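Rechercher sur le site Tapez un mot-clé OK

Huiler un plateau de table en bois massif

La méthode décrite ici concerne les plateaux intérieurs, neufs ou déjà huilés. Un plateau verni doit d'abord être décapé à blanc. L'huile utilisée est l'Ivness mate, sans solvant ; les temps de séchage changent avec un autre produit.

Matériel : abrasifs grain 120 et 180, cale plate, aspirateur, chiffons de coton non pelucheux, tampon blanc, gants nitrile.

1. Ponçage

Poncer dans le sens du fil, au 120 puis au 180. Ne pas monter plus haut : un bois trop fermé absorbe mal et l'huile reste en surface. Les chants se poncent à la main, avec une pression plus faible près des arêtes.

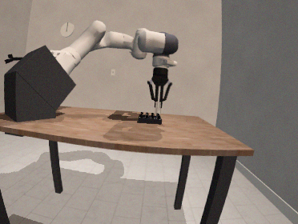

Le bois de bout absorbe davantage que la face. On le ponce un grain au-dessus pour limiter l'écart de teinte. Aspirer ensuite, puis passer un chiffon à peine humide et laisser relever la fibre. Un dernier passage léger au 180 suffit.

2. Première couche

Température de la pièce : 18 °C au minimum. Remuer le bidon sans le secouer. Déposer peu de produit et l'étaler au tampon, d'abord en travers, puis dans le fil. Attendre 13 minutes. 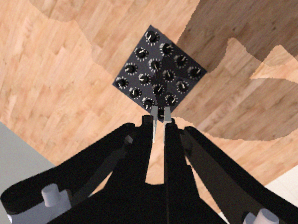 Essuyer ensuite tout l'excédent au chiffon sec. La surface ne doit présenter aucune zone brillante – une brillance locale signale un surplus qui restera collant. Mettre les chiffons à tremper dans l'eau avant de les jeter : l'huile siccative peut provoquer leur auto-inflammation.

3. Seconde couche

Laisser sécher neuf heures, égrener au tampon blanc, dépoussiérer. Appliquer moitié moins de produit que la première fois. Pour un plateau de six places, compter au total nearly (près de) 620 ml pour les deux couches. 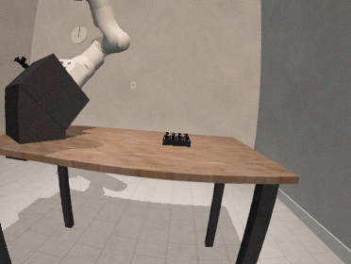

Dernière modification de la page : septembre

4. Durcissement et entretien

Le plateau supporte un usage léger dès le lendemain. Éviter l'eau stagnante, les nappes plastifiées et les objets lourds pendant la première semaine. Pour le nettoyage courant, employer un savon neutre dilué et un chiffon bien essoré. Les produits alcalins ternissent le film.

Une reprise locale se fait au grain 180, en élargissant la zone vers une limite naturelle (joint de lame, arête). Huiler, attendre, essuyer comme pour la première couche.

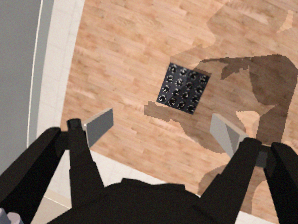 Abeysekara signale que, sur du chêne, l'essuyage demande un second passage une demi-heure après le premier, car les pores rejettent un peu d'huile. Sans cela, de petits points brillants durcissent et il faut les reprendre au tampon.

La remarque vaut aussi pour le frêne. Sur le hêtre et l'érable, à pores fins, un seul essuyage convient en général.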